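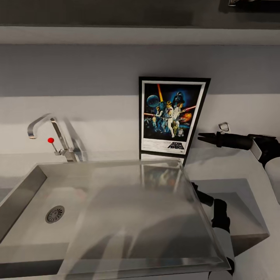

Up at 4 to finish the witness summaries before the hearing in Vallstead. Định Trình had already sent his notes on the Fernandes case, so I worked from those and left the police report for the bus.

The hearing started late. The judge let the family's lawyer speak first, then put off the question of protection for the two union organizers until February. They go home to Plurnwood tonight with no escort. I asked the clerk for the order in writing and was told to come back.

Our petition stands at 1265 names. Broder wants to wait for more before we send it to the ministry – I would send it now. We left it open.

Phoned Mrs. Fernandes at 8. She has moved to her sister's and is sleeping a little better. Must copy the medical file tomorrow and pay the translator the 200 we still owe.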